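Unit 2. Thin-walled PET containers: wall thickness, top load and paneling

2.1 Scope
These notes cover single-serve bottles blown from PET preforms. Hot-fill and returnable bottles are left for a later unit. Read the Clalholm data sheet before the lab.

2.2 Stretch blow molding
An injection-molded preform is reheated above the glass transition of PET, stretched along its axis by a rod, and blown against a cooled mold. The product of axial stretch and hoop stretch is the planar stretch ratio. Lab preforms are run at a planar ratio of 12. Stretching orients the chains and raises stiffness, but only where the material has been drawn. The neck finish and the center of the base stay close to amorphous and are left thicker for that reason.

2.3 Wall thickness
For a cylinder of radius r and wall t under internal pressure p:
hoop stress = p r / t
axial stress = p r / 2t
Internal pressure puts the wall in tension, which a thin wall carries well. External pressure puts it in compression, and failure is then by buckling. For a long cylinder the critical external pressure varies as (t/r) cubed. Halving the wall cuts the resistance to collapse by a factor of eight.

2.4 Paneling
Paneling is inward collapse of the side wall. Usual causes:
- oxygen uptake by the contents
- cooling after capping
- loss of water vapor through the wall in long storage
Still water bottles have no carbonation to hold the wall out. Some fillers add a drop of liquid nitrogen before capping - this gives a small positive pressure and restores top load.
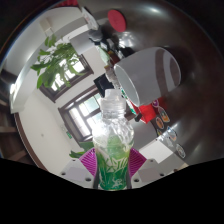
Fig. 2.1. Clear bottle with a crinkled, partly crushed body. Printed label on the lower half.

2.5 Top load
Top load is measured on an empty, vented bottle between parallel plates. Record the peak force and the deflection at peak. The Trekidus archive holds 3,413 curves from earlier sections of this course; use it to check the shape of your own curve, not its magnitude. A double peak usually means that the shoulder yielded first and the base second.

2.6 Problems
1. A bottle has r = 32 mm and t = 0.25 mm. Find the hoop stress at p = 0.2 MPa.
2. The wall in problem 1 is reduced to 0.20 mm. Find the ratio of new to old critical external pressure.

Written answers are due 20 September 2026. Reading: Laltell handout, sections on orientation and creep.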